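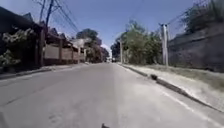
Waltent suspended daytime runs of its Mallet delivery robot in May, after the unit stopped without warning on three occasions along its residential route. Clémence Arnaud, who leads safety review for the program, met with us at the company's Viltgate office to discuss the fault. The first stop took place on a straight, open stretch with a long concrete curb and a wide grassy verge on the right. "There was no traffic to explain it," Ms. Arnaud said. "The robot reported an obstacle and applied its brakes, as it is designed to do. The obstacle did not exist."

The review team traced the false reports to the software that separates ground from objects. Under strong sun, the edge of a tree's shadow could be read as a raised surface.

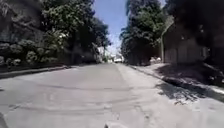

Ms. Arnaud stated that the stops themselves were only part of the concern. After the second one, the unit remained in the roadway for 18 minutes -- well beyond the limit of five set in the operating plan. The remote operator had received the alert but could not clear it. "A robot that stops has not necessarily reached a safe place," she said. "Our procedures treated the two as the same, and that was our error."
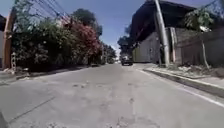 *Worn pavement and a raised curb on the residential route.*

Waltent has since revised the obstacle software, known internally as Prullonine, and now requires an attendant to walk with the robot on every run. The attendant carries a manual release and may move the unit to the side of the road without waiting for approval.
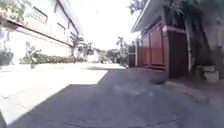

Asked when unattended service might resume, Ms. Arnaud declined to give a date. Narrow lanes with deep shade on one side and full sun on the other are still under review, and she expects that work to take roughly three more months. "I will sign the release when the records support it," she said. Residents may report a stopped unit by calling the number printed on its lid.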